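Flodance 活动包项目中期进展
写给 Cesum 的 Eugénie Besnard

Eugénie 你好,

上次通电话的时候你说,进展报告不用写成那种每一栏都填得满满的表格,像平时写信一样把事情讲清楚就行。那我就真的照着平时写信来写了,啰嗦的地方你跳过去看(钱的部分在后面,单独有一段,我知道你们财务只看那一段)。

先说总的情况。从三月到现在,活动包这件事算是走到了一半多一点的地方。东西基本买齐了,储物间腾出来了,包的内容改过两次,第一批已经借出去用了一轮又收回来。原计划是做 150 套,目前整套装好、贴好标签、可以直接拎走的还没有到这个数,差的主要是布和标签,后面细说。你最关心的借还登记已经在用了,虽然现在还是一本纸质的簿子,Nantana 说要等大家写顺手了再往电脑里搬,我也同意。

活动包是什么,你是清楚的,不过你说这份东西可能会转给新来的同事看,我就简单补两句。Flodance 做的是坐着也能跟着动的舞蹈课,来的人多半年纪大了,有些人站不久,有些人手没什么力气。上课的时候手里有个东西,动作就容易带起来,光说“把手抬高一点”没什么用,手里拿块布让它飘起来,胳膊自己就上去了。以前每位老师自己从家里带东西,带什么的都有,丝巾、毛线、擀面杖,什么都能派上用场,可是换一位老师来代课就抓瞎。活动包就是把这些统一下来,每套一个筒、一根绳、一块布,再加一张卡片,写着几个基本动作。谁来上课都能用,四个点之间也可以互相借。

储物间的事

这一段我得先诉个苦。申请书里我写的是“整理现有储物空间”,写得特别轻松,真动手才发现那间屋子比我记得的要满得多!Nicholas 楼的那间储物室,我们从搬进来那年开始就只往里放,没往外拿过。Eamon Cronin 打开门看了一眼,说他需要先喝杯茶。

里面有旧演出的布景板,有两台已经放不出声音的录音机,有一大堆没有盖子的塑料盒,还有不知道是哪一年排练剩下的假花。我们定了一条规矩,凡是拿在手里想不起上次什么时候用的,先放到走廊,过一个月没人来找就处理掉。结果走廊很快就不能走了,楼下的办公室来提过意见,我赔了不是,后来改成放到后院的棚子里。假花最后被附近一家托儿所要走了,布景板拆了,木料 Eamon 拿去做了架子,所以预算里买架子的那笔钱省下来一部分,这个后面也会讲到。

架子现在是靠着里面那面墙,从地上一直到我伸手能够到的高度。再往上我没让他做,Eamon 个子高,他觉得顶上空着浪费,可是平时来拿东西的是我和 Nantana,还有几位自己膝盖也不太好的老师,放那么高谁也不会去拿,拿了我还担心。最下面一层也空出来了,用来推手推车进去。这个改动不大,但是方便了很多,以前装一趟车要来回走,现在把车推到架子前面直接往里码。

屋子另一头摆了一张长桌,专门用来装包和检查还回来的东西。桌子是原来就有的,桌腿修过一次。灯换了,原来那盏一直闪,Declan 在下面干了一会儿活就说头疼。窗户旁边那个暖气片还是老样子,一烧起来就咔咔响,不在这次的项目范围里,我只是顺便抱怨一下。

包里的东西改了什么

第一版的包我们在三月就凑出来了几套,给 Aoife Heffernan 拿去上课试。Aoife 带的那个班是四个点里面年纪最大的,也最会挑毛病,我是故意先给她的。她用完以后给我写了满满两页纸,有些字我到现在还认不出来,大意我是看懂了的。

第一条是布太大。当时买的是做窗帘剩下的料子,裁得很豪放,坐着的人一甩就甩到隔壁脸上去了,有一位太太还把它踩在脚下面,幸好没摔。第二版我们把布裁小了,边也重新锁过,改成拿在手里垂下来不碰到地面的长度。第二条是绳子太细,勒手。这个我自己试的时候没感觉,因为我手上没有关节炎,让有关节炎的人试一下就知道了。换成粗一点、软一点的以后,没有人再提。第三条是卡片上的字太小,字的颜色太浅,这条我一点都不冤枉,是我排的版,我当时觉得浅灰色挺好看。

筒这个东西倒是从头到尾没人说不好,大家都喜欢。可以两只手横着拿,可以竖着放在腿上转,可以两个人对着推,敲起来还有声音(有的班敲得太高兴了,隔壁在开会)。Aoife 的班上有位老先生以前在乐队打鼓,据说整堂课都没放下来过。

第二版又试了一轮,这一轮是 Declan Ní Bhriain 带的。他的意见跟 Aoife 完全不一样,他不太管东西本身,他管的是怎么收。他说一堂课结束的时候大家都急着喝茶,所有东西往一个袋子里一塞,下一位老师打开来就是一个大疙瘩,绳子缠着布,布裹着筒,光解开就要好久。这个我认,我自己收东西也这样。所以第三版(也就是现在这一版)内容没有再变,变的是收纳的顺序,我们花了不少时间在这上面,你可能会觉得为了怎么放一根绳子讨论一下午有点好笑,可是它确实是这几个月里最值得的一个下午。

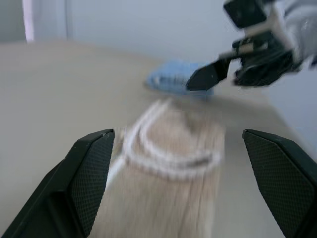 收纳的顺序现在是这样定的:先立筒,再搭绳,最后叠布。筒立着放在桌上,绳子从上面绕下来,这样它有个地方待着,不会满桌子跑,布放在旁边等着叠。你看那个浅米色的筒竖在那里,白绳子在顶上弯成一个圈,有一段从左边垂下来,后面那堆浅蓝色的布还是皱着的。布是最后才叠的,刚开始大家都反过来做,因为布最显眼,手自然就先去拿它,叠得整整齐齐放好了,再去弄绳子,一弄又把布碰散了。顺序倒过来以后就顺多了。我把这三步写在一张大纸上贴在长桌前面的墙上,用的是黑色的粗笔,这次谁也不能说字太浅。

绳子还有一个小讲究,是 Nantana 想出来的。她以前在仓库工作过,说绳子不能绕得太紧,绕紧了下一个人拿起来先要解,老人家的手解不开。松松地搭一个圈,一提就起来。她给老师们示范的时候让每个人闭着眼睛拿一次,拿得起来就算合格,拿不起来就重新搭。有两位老师觉得这个要求太过分,后来自己在课上看到学员一下就拿到了,也就不说什么了。

叠布这一步我们倒没有定得很死。有人喜欢对折再对折,有人喜欢卷,我本来想统一,Eamon 劝我算了,说只要放得进袋子、抖得开就行。他说得对,我已经管了绳子了,布就放过大家吧。唯一的要求是潮的不能叠进去。有些班上课的地方离水池近,偶尔会沾到水,叠进去再拿出来就有味道了。还回来的时候觉得手感不对的,先挂起来,架子侧面有一排挂钩就是做这个用的。

颜色也顺便说一下。你上次问为什么不买五颜六色的布,看起来热闹。我们开头是有这个打算的,后来发现颜色一多,课上就有人挑,有人非要红的,红的没了就不高兴,分东西分掉半堂课。现在每个点各自用一种颜色,发到谁手里都一样,还回来的时候也一眼就知道是哪个点的。浅颜色确实容易脏,这一点我认,洗的次数会多一些,洗衣的费用我在后面调整了一点点。

借还和清点

清点这件事是 Declan 牵头做的,他耐心好。储物间里现在登记在册的单件一共是 388 件,筒、绳、布、袋子都算在内,旧东西留下来还能用的也一并登了。每一件有个号,写在布标签上,筒上面的号是写在底部的,写在侧面会被手磨掉,我们试过。

登记簿放在门口的小桌上,借的人写名字、写哪个点、拿了几套,还的时候再签一次。头几个星期有人忘写,我就在门把手上挂了个牌子,现在好多了,不过偶尔还是会有人从后门溜进来拿了就走,我知道是谁,我在跟他谈。

到目前为止真正丢掉的只有绳子,是最容易丢的那一种东西,掉在椅子底下就没人看见了。有几根后来找回来了,其中一根绑在人家的购物车上,用得还挺好,我们就没有要回来。筒有两个摔出了凹痕,不影响用,已经挑出来单独放着,给敲得比较起劲的班用。

老师那边的反应

我本来打算发一份问卷,后来想想还是算了,老师们填问卷都是在停车场里随便勾的。我换了个办法,每位老师来还东西的时候,我请她喝杯茶,问她三件事:什么好用,什么没用上,什么东西你还是自己从家里带。最后这一条最有意思。

有两位老师还在带自己的音乐播放器,说我们的音箱太重。这个我记下了,但它不在活动包里,要看下一阶段。有一位还带着一袋乒乓球,说她班上的人喜欢用布兜着抛,我去看了,确实笑成一片,就是捡球的人很辛苦,所以我暂时不打算加进来。大部分人说卡片用了两三次以后就不看了,动作都记住了。我觉得这没什么不好,代课的人还是要看的,卡片留着。

也有不太好听的意见,我也写在这里,免得你以为我只挑好的讲。有一位老师说她觉得统一的东西让课变得有点死板,以前每次不知道会从袋子里拿出什么来,学员会有期待。我想了很久,她说的有道理。我们现在商量的办法是在每套里留一个空的小口袋,老师自己想放什么就放什么,不登记,不清点,丢了自己负责。袋子的样子 Aoife 在画,她说她会缝一个给我看,我还在等。

另外一位老师说收东西占时间,尤其是班上人多的时候。我去她那里看了一次,问题出在她一个人收。后来改成让学员自己收自己的那一套,每个人把筒立起来,把绳子搭上去,布放在旁边,她只要走一圈叠布就行。没想到大家很乐意,搭绳子本身就是手指的活动,有几位做得比我还好,还会互相看谁的圈搭得圆。Aoife 听说以后干脆把这一段编进了课里,配了一首慢的曲子,当作最后的放松动作。这一条是申请书里完全没有写的,如果你们要找什么可以写进年报的故事,我推荐这一个。

进度落后的地方

落后的有两样,布和标签。

布是我的责任。第一批裁大了,重新裁又费了一些料,后来要补同样颜色的料子,供货的那家说这个颜色要等。我不想用差不多的颜色凑合,一套里放在一起看得出来,老师们也分不清是哪个点的。所以这一部分的包现在是筒和绳都装好了,袋子口敞着,在架子上等布。Wumero 那边有一家做裁剪的小作坊愿意帮我们锁边,价钱比原来的低,只是他们要等料子到齐了一次做完,不接零碎的,所以又往后推了一点。

标签的事是 Wumero 第一次给我们印的那种,洗了几次字就没了。他们倒是很痛快,答应重新印,用另一种墨,现在第二版在试洗。Nantana 把样品扔进自己家洗衣机里洗,每次洗完给我发一条消息汇报,目前字还在。等她觉得满意了我们就全部换掉。

这两样都弄好以后,150 套可以在秋天开课前装完。我没有把话说得更早,去年那次我说早了,被你记到现在。

钱的部分

给财务的同事:花销总的来说在预算以内。架子省下来的那一部分,我想申请挪到两个地方,一个是锁边,一个是洗衣。布裁错的那一批,多出来的料没有扔,做成了装包用的袋子,所以袋子那一项花得比计划的少。标签重印不另外收钱。灯是楼里出的,没有算在你们的款项里,我把维修单也一起附上了,免得到时候对不上。

收据都在附件里,按月份分了信封。有一张是手写的,是买木螺丝的那张,店里的机器坏了,Eamon 让老板签了字,如果不行请告诉我,那点钱我自己出也可以。

人工这一项,Nantana 的时间比原来估的多,主要是清储物间那阵子。我和她商量过,后面几个月清点的工作少了,她会把时间减下来,总数不变。如果你觉得需要书面改一下,我来写。

接下来做什么

布到了以后先送去锁边,回来就装包,装包准备集中做,大家在长桌边上一起弄,我会烤点东西。装好的包先补给两个新开的班,其余的按登记簿上的借用情况分到四个点。Declan 打算在装包的时候顺便做一次全面的清点,把簿子上的数和架子上的数对一遍,对完以后再考虑要不要搬到电脑里。

Aoife 想拍一段短片,教新来的老师怎么搭绳子,不用很讲究,拿手机拍手上的动作就够了。她问能不能用项目里剩下的一点宣传费,我跟她说我来问你,所以这句话就算是问你了。

小口袋的事情等她的样品。如果大家觉得好用,我会先在已经装好的包里挑几套加上去试,不会一下子全改,这次学乖了。

还有一件小事。你说过想来看看,随时欢迎,最好挑上午来,下午那间屋子太阳晒进来很热,而且下午 Declan 的班在隔壁排练,声音非常大。来之前给我打个电话,我把走廊再清一清,那边又开始堆东西了,这次是别人的,我保证。

附件:收据(按月)、登记簿复印页、卡片第三版、灯的维修单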